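3.2 Recruitment and preparation of participants

Participants were recruited through a notice at two outpatient clinics in Skusbridge and by word of mouth. Of those who wrote to us, 14 met the criteria and completed both sessions. All had used psilocybin mushrooms at least once before, but none within the past year. People with a personal or close family history of psychosis were not admitted, nor were people taking lithium or an MAO inhibitor. Those on other antidepressants were asked to speak with their own doctor first, and were admitted only if they had already stopped for other reasons.

Each participant had two preparation meetings with the same guide who would later sit with them. The first dealt with medical history, sleep, and current medication. The second was left mostly open. Guides were told to answer practical questions directly (how long it lasts, where the bathroom is, whether one may ask for the music to be turned off) and to avoid telling people what they were likely to feel. Earlier work by Frandsen suggested that long verbal briefings shape later reports, and we wanted the interviews to contain as little of our own wording as possible.

3.3 Setting

Sessions were held in a ground-floor room at the Hjaltadóttir building. The room has a daybed, two armchairs, and a window facing a yard. Participants could bring a blanket, photographs, or small objects from home, and most did. Music was played from a fixed list through loudspeakers, and headphones were offered but rarely taken. The list ran without announcements or gaps and was the same for everyone, apart from one participant who asked for silence during the second half and was given it.

Two people were present throughout, the guide and a second sitter who took notes. The notes were kept short. Each gave the time, the posture of the participant, and anything said aloud, word for word where possible. Kaj Zoëga wrote the note form after a pilot in November, in which longer forms had drawn the sitter's attention away from the participant. 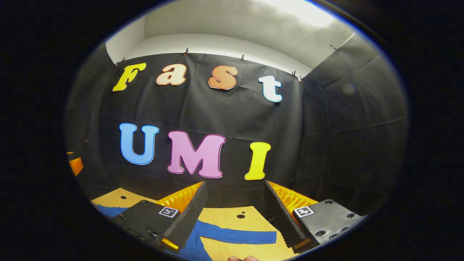 Figure 2. Tabletop with black fabric backdrop and cut-out letters, seen over the fingers of a hand-held gripper.

Participants arrived at nine in the morning after a light breakfast and received the capsule within the hour. Blood pressure was taken before dosing and at set points afterward. The session ended when both the guide and the participant agreed that the main effects had passed. Everyone was taken home by a friend or relative who had been named beforehand.

3.4 Interviews

The first interview took place the next day and the second a month later. Both were semi-structured and were carried out by Sille Frandsen, who had not been in the room during any session. She began each one with the same request: "Tell me about the day, starting wherever you like." Follow-up questions kept to the participant's own terms. If a person spoke of "the low part," the interviewer also called it the low part.

Recordings were transcribed in full and read independently by two coders. Disagreements over codes were settled by going back to the recording — tone of voice often decided the matter. Passages of fewer than 100 words were coded together with the passage before them. Codes used by only one participant were kept in the table and are marked as such in Section 4.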